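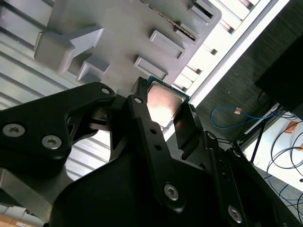
Didbridge Stage Reviews Collection: Data Card

Release 2, dated February 25, 2024
Maintained by the Didbridge Theater Archive
Contact: Perla Ayala, collections editor

Summary

The collection holds about 3000 reviews of plays and musicals staged by small companies in Didbridge and the neighboring towns of Tillman and Plullport. Each review is stored as plain text with a matching record in a separate table. The texts are in American English. Most were first printed in local weeklies or in the newsletters of the companies' subscribers.

Contents of the release

reviews/ One text file per review, encoded in UTF-8.
records.csv One row per review, keyed by review_id.
venues.csv Names and former names of the 7 venues covered.
CHANGES Corrections made after the first release.

Fields in records.csv

review_id: Identifier assigned by the archive. Identifiers are never reused.
production_title: Title as printed in the program. If no program survives, the title is taken from the review.
company: Name of the producing company at the time of the performance.
venue_id: Key to venues.csv. Blank for touring and outdoor performances.
form: One of play, musical, opera, revue, or other.
reviewer: Name as signed. Unsigned reviews carry the value "unsigned," and no attempt has been made to identify their authors.
verdict: One of favorable, mixed, unfavorable, or none stated.

How verdicts were assigned

Verdicts were read and entered by Verna Brannigan and Adanech Negussie, working separately. Where the two entries differed, Rochelle Bellamy made the final decision. The verdict concerns the production as a whole. A review that praises the lead and dislikes the script is entered as mixed, even when its closing paragraph recommends buying a ticket. Previews and interviews were removed before this stage.

Transcription

A total of 700 reviews were typed by hand from bound volumes. The remainder were scanned and corrected against the page. Original spelling has been kept, including misspelled names of performers. Headlines are included in the text files; captions and box office notices are not. Words that could not be read are marked [illegible].

Known limitations

Musicals are better represented than new plays. Coverage of Plullport is thin before the opening of the Skodach Playhouse, and several companies there kept no clippings. A production with a long run may have more than one review, and the records do not link these to one another. Users who need one entry per production should group by company and title, then check the results by eye, as titles were not always printed the same way twice.

Permissions

The texts may be used for study and teaching. Reprinting a full review requires written consent from the archive. Requests from a reviewer or an heir to withdraw a text are handled by Leilani Achterberg and take effect in the next release.

Corrections

Please send corrections to the collections editor with the review_id and the name of the field concerned. Those received by the end of November will be entered in Release 3.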